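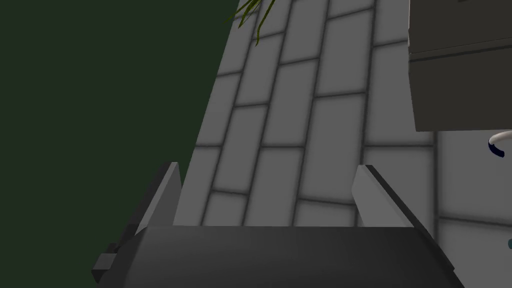 Slide 1. Simulator view from the wrist camera, gripper open.

Speaker notes, student project talk, version of 2023-04-09. Slot is 8 minutes plus questions. Clicker is in the side pocket of the laptop bag.

Leave the first slide up while people sit down. Say what the project is called (Sullden) and that it was done by the second-year robotics class at Nirnau. Then start.

Opening. We wanted an arm that could pick up small household things from a floor. We had one term and one real arm shared between all the groups, so most of the work was done in simulation. The slide is what the program gets to look at. There is no view from the side and no view from the ceiling. Everything it decides, it decides from a picture like this one.

Point at the two fingers. They are wide open with nothing between them, only tiles. Every attempt in our tests starts with the fingers open. Mention that the inner pads are lighter than the outer sides, and that this helped us when we were checking by eye whether the fingers were lined up.

Point at the right edge. There is a curved piece coming in, cream at the top and dark blue at the end, and a bit further down a very small piece of something teal. Ask the room what they think they are. Wait for one or two answers, then move on. The point to make is that a person will guess from very little, and our program had to learn to move and look again before it tried to grab anything.

Slide 2, how we split the work. Four groups: scenes, camera, control, testing. The scenes group built 40 room layouts. They changed the floor, the light, the plants and the furniture. Say that the plants took longer than expected. Thin leaves hanging over the floor were picked up as edges and the arm would steer towards them. If there is time, go back one slide and show the leaves at the top.

Slide 3, the runs. We did 1,466 attempts in the simulator over the term. Do not read the table out. Say only that the first version went straight down wherever it was, and the second version had a search step first. The search step is slow — the class argued about that a lot — but we kept it.

Slide 4, floors. Tiles were harder than plain floors. The joints make long straight lines and the early version treated some of them as the sides of an object. We fixed part of this by blurring the joints a little in training. The large flat green area on the left of the first slide gave no trouble at all, there is nothing on it to mistake for an object.

Slide 5, moving to the real arm. Be plain about this. We had 60 minutes on the real arm per group, in two bookings. The fingers on the Pronderier arm close more slowly than the ones in our model, and we had not allowed for it. Play the clip without sound.

Slide 6, what we would change. Start with the real arm earlier. Keep a shared log from the first lesson. Save the camera pictures from failed attempts as well as good ones; we threw most of ours away in the first month and missed them later.

Slide 7, next. The class enters the Kordestani student challenge in August. Rules are not final. If asked about the budget, say we will answer by email.

Likely questions:
Why no second camera? The task sheet allowed one.
Can the code be shared? Yes, after marking.
Does it work on carpet? Not tested.

Go back to slide 1 for the questions and leave it up. Unplug the adapter before leaving and put it back in the drawer.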